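4. Setting up your Motalum folding table

Thank you for getting this far! The hard lifting is behind you now, and what's left is mostly a matter of patience and a level bit of floor. Put the kettle on if you like, and read through the whole section once before you start.

1. Lay the top face down on a blanket or an old doona, so the finish doesn't get scratched.

2. Open both pairs of legs until you hear the catch. If one feels stiff, work it gently back and forth – please don't force it.

3. Slide the long brace into its two brackets and do the bolts up finger-tight only.
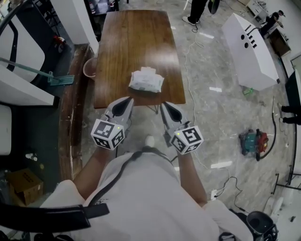

4. With a helper at the other end, turn the table onto its feet. Let it settle, then tighten the bolts with the key supplied.

CAUTION: Keep fingers well clear of the hinges while turning. Little ones and pets are best kept in another room.

Note: The top stands 700 mm from the floor with the feet wound right in. Each foot will wind out another 26 mm, plenty for most verandahs and older floorboards.

5. Press down on each corner in turn. If you feel a rock, wind out the nearest foot a little at a time and try again.

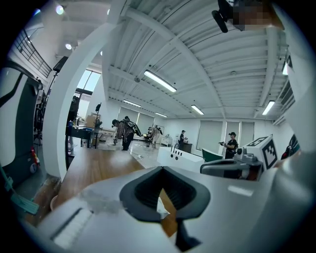 6. Leave the table overnight, then check the bolts once more. Timber moves with the weather, and we'd suggest doing this again each October.

Should a bolt go missing, ask for part 114 at our Ramgate counter, or write to Britt-Marie Ljungberg in spares, who will happily pop one in the post.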